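Trelville Robotics Laboratory: Preparing a Table for Arm Work

Issued 25 Nov 2020

1. Cover the table with fresh paper and mark the grid with tape.
2. Place each item fully within a square before the arm is enabled.
3. Set the speed limit on the teach pendant and confirm it with a second person.
4. Keep both pendants within reach of the operator. The emergency stops must remain uncovered. 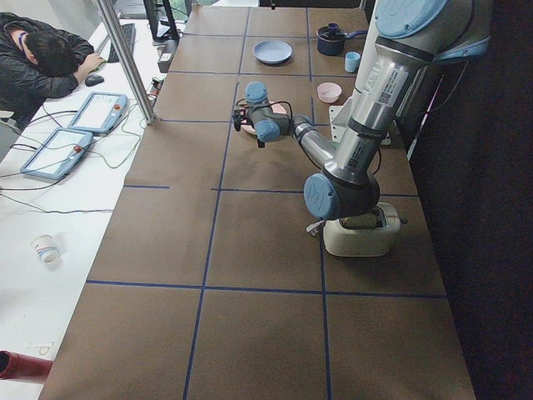 Staff must not reach over the tape while the arm is enabled. Any item that needs to be moved by hand requires a full stop first. Questions should be sent to Miłosz Urbańczyk.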